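Betreff: Re: [Messtechnik] Drift bei Leitfähigkeitssonden im Kaltwasserkreis

Nicanor Farías schrieb:

> Wir haben im April die beiden Sonden im Kreis Odera getauscht. Seitdem
> zeigt Kanal 2 im Stillstand einen langsam steigenden Wert, im Betrieb
> dagegen nicht. Abgeglichen wurde nach Herstellerangabe mit einem Punkt.
> Kennt jemand das Verhalten? Liegt es an der Zellkonstante oder an der
> Temperaturkompensation?

Hallo Nicanor, hallo Liste,

die Zellkonstante würde ich zunächst ausschließen. Ein Fehler dort wirkt multiplikativ und müsste sich im Betrieb genauso zeigen wie im Stillstand. Ein Anstieg nur bei stehendem Wasser spricht entweder für eine tatsächliche Änderung des Mediums im Einbaustutzen oder für eine falsch geführte Kompensation.

Zum ersten Punkt: Im Kreis Erton hatten wir dieselbe Erscheinung. Die Sonde saß dort in einem T-Stück mit zu langem Stutzen, 35 mm Totraum vor der Elektrode. Bei Durchfluss wurde der Raum ausreichend gespült, im Stillstand sammelte sich Wasser mit höherer Leitfähigkeit aus dem anliegenden Dichtungsbereich. Nach dem Umbau auf einen kurzen Stutzen war der Gang weg. Bitte die Einbaulänge nachmessen und nicht aus der Zeichnung übernehmen, die Zeichnungen für Odera haben meines Wissens noch den alten Stand. 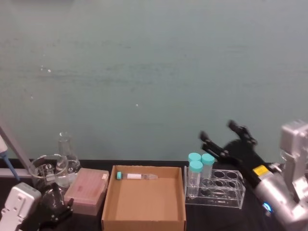 Zum zweiten Punkt: Der Temperaturfühler der neuen Sonden sitzt im Schaft, nicht in der Spitze. Erwärmt sich im Stillstand das Wasser an der Elektrode schneller als der Schaft, wird zu wenig kompensiert und die Anzeige steigt scheinbar. Prüfen lässt sich das, indem man die Kompensation am Umformer abschaltet und den Rohwert zusammen mit einer unabhängigen Temperatur aufzeichnet. Ein Abtastintervall von 900 s ist dafür zu grob, ich würde auf 5 s gehen, mindestens über einen vollständigen Stillstand.

Der Einpunktabgleich ist ein eigenes Thema. Bei niedrigen Leitfähigkeiten reicht er nach meiner Erfahrung nicht, ein Nullpunkt mit trockener Zelle an Luft gehört dazu. Das Kabel muss dabei in der endgültigen Länge angeschlossen sein, sonst geht die Kabelkapazität falsch ein. Die Kontrolllösung in ein frisches Gefäß füllen, nicht in die Flasche zurückgießen, und vor dem Ablesen den Temperaturausgleich abwarten.

Noch zwei Fragen:

- Welcher Koeffizient ist im Umformer eingestellt? Bei Tiltano steht ab Werk linear mit 2 %/K, für sehr reines Wasser passt das nicht.
- Liegt der Schirm auf beiden Seiten auf? In Prirnthorpe war er es, mit entsprechendem Ergebnis.

Rohdaten gern direkt an mich, bitte als Textdatei mit Zeitstempel und ohne Glättung.

Gruß
Henrik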